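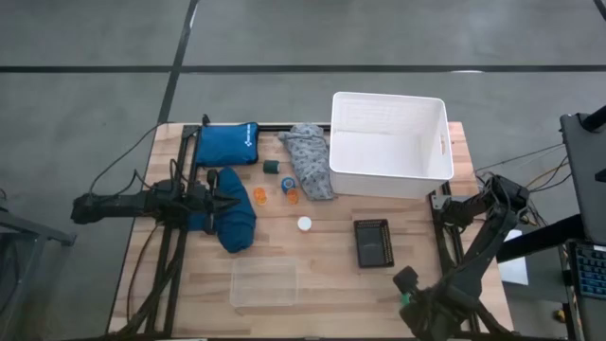 Getting Started > Catch Log

Okay, let's set up your Fovia catch log before you leave the dock. I do mine at 5 in the morning with coffee in one hand, so trust me, it's easy!

1. Hold the side button until the screen lights up.
2. Pick your home port. Mine took 6 tries to find (it's under "Other ports" – go figure).
3. Enter your permit number and tap Save.

Note: fluke and sea bass have separate pages. I mixed them up all through February.

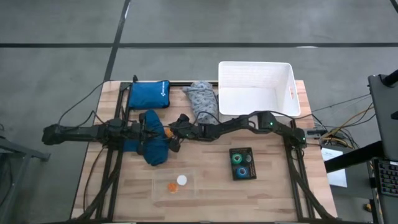 4. Now add your crew. I put Auður Brøndum down as mate so she can log fish while I'm steering.
5. Set the low-battery alarm to 40 percent.

Caution: don't pull the charging cord while it's saving. I lost a whole morning of porgies that way, and I had to type every one back in from my wet notebook.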